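4. Equipment Planning and Cost Allocation

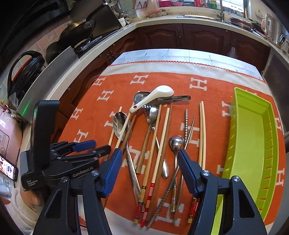 Figure 3. Utensil sorting in a home kitchen, with two hand-held grippers at the table. The set includes metal spoons, a white ceramic spoon, and wooden and metal chopsticks; a lime-green tray lies to the right.

4.1 Scope of the Estimate

The planning model in Section 3 treats collection hardware as a pool of hand-held grippers shared across sites. This section sets out how the size of that pool was fixed, what each purchase line covers, and which costs were left out. The estimate applies to the household portion of the program, in which operators work in furnished kitchens at tables like the one in Figure 3. Bench work at the Ornside laboratory is budgeted separately and appears here only where the two share spare parts.

All amounts are given as shares of the approved equipment budget. Unit prices were supplied under terms that do not permit publication, and they changed once between the first quotation in November and the order.

4.2 Sizing the Gripper Pool

Household tasks in the program are bimanual by default. Each operator therefore needs two grippers, and a site with a single gripper is counted as idle. The unit of purchase is the pair.

The schedule called for 33 kitchens over the collection period, with no more than 10 active at once. Ten pairs are the lower bound. Two further pairs were added to cover units in transit or under repair. We considered a larger reserve and rejected it after the Ornside bench trial, where most stoppages were cleared on site by tightening a fastener or changing a finger pad. Neither repair requires the gripper to leave the kitchen if the operator has the correct driver and a spare pad.

Pads are ordered as consumables. They are the part most exposed to the task objects, and wear depends strongly on what is being handled. Utensil sorting is a demanding case. Thin chopsticks lying across one another must be separated with the finger tips, often against the table covering, while a broad spoon bowl loads the pad over a wider area. We set the pad allowance from the utensil task and applied it to all kitchen tasks, which overstates demand for soft goods such as cloths and sponges. The overstatement was accepted because pads are cheap relative to a lost session.

4.3 Task Objects

Task objects are commonly left out of equipment plans or placed under miscellaneous supplies. We list them as a separate line for two reasons. First, their variety determines how useful the recordings are: a set containing one type of spoon and one type of chopstick gives little information on how grasps should change with material, length, or cross-section. Second, the cost of assembling a varied set is mostly labor.

Two sourcing methods were compared. Under the first, a standard kit was packed centrally and shipped to each site. Under the second, operators used what the household already owned, supplemented by a small top-up kit of trays and less common items. The second method reduced shipping volume and gave wider variation in finish, length, and decoration, but it added preparation time at each visit. Operators had to check the objects and record them in the session log before work could start.

The final plan uses the second method for utensils and the first for containers. Containers define the goal state of the sorting task, and large differences in wall height or opening size made sessions hard to compare.

4.4 Surfaces and Site Preparation

No tables were purchased. An early draft included folding tables of uniform height, which accounted for more of the transport cost than any other item. Household tables were found to be adequate once a covering had been laid. Coverings limit noise and sliding, and a patterned one also gives visual texture in the work area. A small allowance covers replacement at sites where no suitable covering is available.

Counter and stove areas were excluded from the preparation budget. They remain as the household keeps them, and operators are instructed not to clear them unless an item blocks access to the table.

4.5 Allocation

Grippers, spare fasteners, and pads together take 70 percent of the equipment budget. The remainder is divided among storage and data transfer, task objects, coverings, transport cases, and a contingency line. Transport cases were sourced from Vadora after two cheaper designs failed to hold a pair of grippers without contact between the fingers. Storage was sized with the Cestex planning sheet, using the longest permitted session instead of the mean.

The order was released on 11th May. Of the lines in the plan, the task object line was the only one revised afterward; it was raised to pay for preparation time that had first been assigned to the staffing budget.

4.6 Sensitivity

Pool size is most sensitive to the number of kitchens active at once. Adding one active kitchen adds one pair, one case, and one pad allotment. Extending the collection period at a fixed level of activity adds only consumables and storage. Where the calendar allows, a longer program with fewer parallel sites is the less costly option, provided utilization stays high. The plan assumes 92 percent of scheduled sessions take place. Following the approach of Gebremichael, canceled sessions are charged to the site at full equipment cost, so that low-attendance sites are visible in the quarterly review.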